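Open day at the Wostemier sorting hall

The hall is at the far end of the trading estate, past the tyre place, and there is no sign until you are nearly at the gate. I got there shortly after ten. Parking was on the grass and a man in a yellow jacket waved us into rows.

Wostemier takes in mixed household goods: house clearances, unsold stock from charity shops, boxes people leave at the council tip. They open the doors to the public once a year, in January, and this was my second visit. Last time it rained so hard on the roof that I missed most of the talk.

Agata Donati ran the tour. She has been on the floor since the hall opened and she went through the figures first. The building took 633 crates in its first year and 1,242 last year. The floor is bigger than it was, as they knocked through into the old Pistier unit next door. You can still see where the Pistier counter was bolted down.

Intake

Crates come in on the left and are weighed. Anything electrical goes out to a cage straight away, and so do books, which are sold by the pallet. What remains is what Agata called "the odds and ends", and it is most of the work. The crates are Prastix ones, folding, and the hinges go after a couple of winters. There was a stack of broken ones by the fire door waiting to be sent back.

I asked about glass. It is picked out by hand at intake and they wear thick gloves for it. She showed us a pair that had been cut right through at the thumb.

The bins

After intake the odds and ends are shared out into metal bins, a few things to each. Last year they used plastic tubs, which cracked. The metal ones mark easily and the insides are covered in scratches, but they can be hosed out. I had expected the things in each one to have something in common and they don't. Toys, kitchen things and cleaning things all go in as they come - the sorting happens afterwards, at the tables.

We were allowed to look but asked not to handle anything. One bin had a toy slice of pizza in the back corner, a scrubbing brush with a dark blue handle and something orange and cloth-like draped over the middle of it, and a clear bottle with a white cap lying on its side at the front.
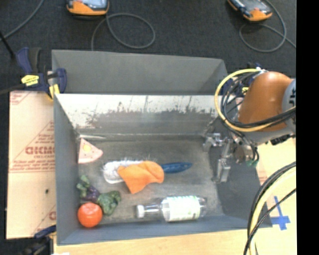

The tables

There are separate tables for toys, cleaning things, textiles and packaging. Toys are wiped down and bagged in sets where a set can be made up. Play food is the worst for this, Agata said, as it nearly always arrives with half of it missing. They keep a drawer of single pieces and a local playgroup comes for them.

Brushes are kept if the bristles are sound. Bottles go to recycling with the caps on. Textiles are split into wearable and rags, and the rags are sold on to Marquez for garages at 100 sacks a load.

Tea and the shop

Tea was in the canteen upstairs, with a decent fruit cake. The shop by the exit was open until four and I bought a colander and two jigsaws. The smaller jigsaw is meant to have 900 pieces - I have not checked it yet.

Wear a coat if you go. The big doors stay open all day and the only heater is in the canteen.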